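Lanach opens its handling room to visitors for a day, and I got to be the one at the door

Nesberg, 2023-01-23

Hello from the handling room! I'm Arturo Orlandini, I look after demonstrations at Lanach, and I've been asked to write up our first open day for the local press and for everyone who signed up too late to get a place (sorry, we really did run out of chairs). We teach machines to pick up small household things and put them down again, and we do most of that teaching by hand, with grippers a person holds and squeezes. Last week we let the neighbors in to watch us do it.

We had 300 requests for places. The room holds 20 people at a time if they keep their elbows in, so we ran short groups all day long, with coffee in the hallway from Barbieri, the bakery across the street. They sent over almond rolls that were gone before the second group had their coats off. Thank you, Barbieri, and please send more in March.

The program was simple. Each group got a quick hello from me, then a walk to the tables, then a good long stretch of watching people work, and then questions. I'd planned to show slides and dropped them after the first group, who plainly wanted to get to the tables (one gentleman was already halfway there while I was looking for the remote). Our demonstrators had a gripper in hand and did what they do every day, which means a lot of reaching, closing, lifting, setting down and starting over.

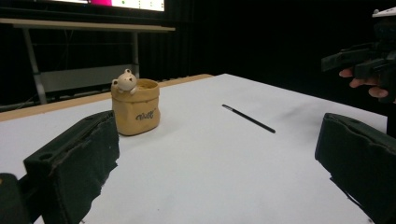
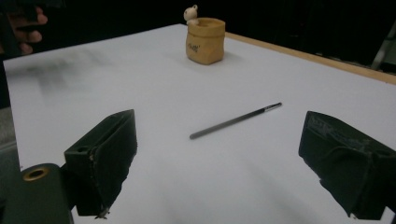 Grasik is the name of the project all of this belongs to, and it's my favorite thing we've done at Lanach. The idea is that if you want a machine to tidy a desk, you should start by recording how people tidy one, with the same kind of fingers the machine will have. So our demonstrators give up their own very good fingers for a while and work with two padded ones, and you'd be surprised how fast they get used to it. Visitors always ask what we practice on, and the answer is ordinary stuff: something slim lying flat on the table, and the little pot shaped like a sack with a bear peeking over the rim, which got more attention than I did all day. I was asked for its name by at least one person in every group. It doesn't have one, and I'm taking suggestions at the address we use for bookings. The foam on the fingers got its share of questions too. Yes, it's ragged at the edges, and yes, we replace it. Foam gets worn when you press it against things all day, and we tend to keep a pair going for as long as it still grips well.

Thin things are hard, by the way! I say this at every visit and people nod politely, and then they try it. We set up a practice corner this time, and I watched grown adults chase a pencil across a table for a whole coffee break. The trick is to come down a little flatter than you think you need to, and to close slowly. One girl of maybe ten got it on her first try and then explained it to her father, who needed quite a few more. I've offered her a job, start date to be agreed with her school.

For readers who like numbers, I have two. Before the doors opened, the Grasik collection stood at 3,541 finished recordings made here in Nesberg. Of those, 986 deal with thin objects, the ones that drive us up the wall. We'd like that second figure to be a lot bigger, and that's where most of our time will go this spring. The recordings from the practice corner aren't part of either count, we only let people play there and kept nothing.

A few questions came up so often that I'll answer them for everybody. Do you have to be an engineer to demonstrate? No, one of our best people used to alter wedding dresses. Does it hurt your hand? It can get tired, so we swap every so often and we're strict about breaks. Will the machine do my dishes? Not yet, and I'd keep it away from your good glasses for now.

I also owe an apology to the last group, who had to wait in the cold while I hunted for the key to the side entrance. It was in my coat. You were very nice about it.

We're doing this again in March, with more places, the side door unlocked and a longer turn in the practice corner. School classes are welcome and can have a group to themselves. Reporters who would like to come and see the work on a normal day, with no crowd in the way, should write to me at Lanach and I'll find a time. Wear sleeves you can roll up.

Press contact: Arturo Orlandini, Demonstrations, Lanach, Nesberg

We use cookies to remember your settings and to see which pages get read. Accept all | Only necessary | Cookie settings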